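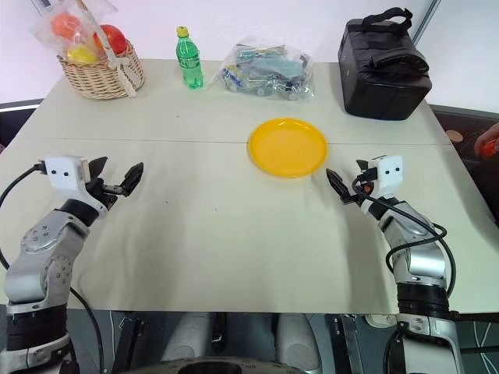

Mastudow workshop releases build files for two-arm tabletop robot

MASTUDOW, April. The members of the Mastudow shared workshop have released the complete build files for Drarnier, a two-arm robot assembled on site over two winters. The package contains drawings for the frame, wiring diagrams, the parts list and the control software. It can be downloaded at no charge from the workshop's project page.

Drarnier works at a fixed table. Each arm carries a two-fingered gripper with a ridged finger, mounted on a white end housing that is held with screws and can be swapped without removing the arm. The gripper cable plugs into the side of the housing and runs outside the arm, with slack left at the joints. An earlier version routed the cable inside the last segment and was dropped after repeated connector failures.

The frame was designed by Máté Farkas and cut and drilled in the workshop. Alcides Sales wrote the control software, named Hesumel, which runs on a single desktop computer and logs joint position, motor current and gripper opening. The current release includes 3571 logged runs, with failed grasps marked.

Current work concerns handling of household goods. The test set includes a wicker basket with a ribbon bow, a green plastic bottle with a screw cap, parts in a clear bag, a black bag with carrying straps and a round orange-yellow plate. Clear film remains the hardest material for the software to locate, and the grasp planner is being revised for it. Flat plates are gripped at the rim.

"The arms were bought. Most of the hours went into the mount, the cables and the calibration," said Farkas. "Builders should expect to redo the calibration every time the mount is moved."

Replacement finger sets are sold at cost through Mạch, the workshop's parts counter, at 25 per set. The first batch is limited to 500 sets. Version 7 of the wiring diagram replaces all earlier versions.

The workshop is open to visitors on Monday evenings. Build questions and corrections to the drawings should be submitted through the project page.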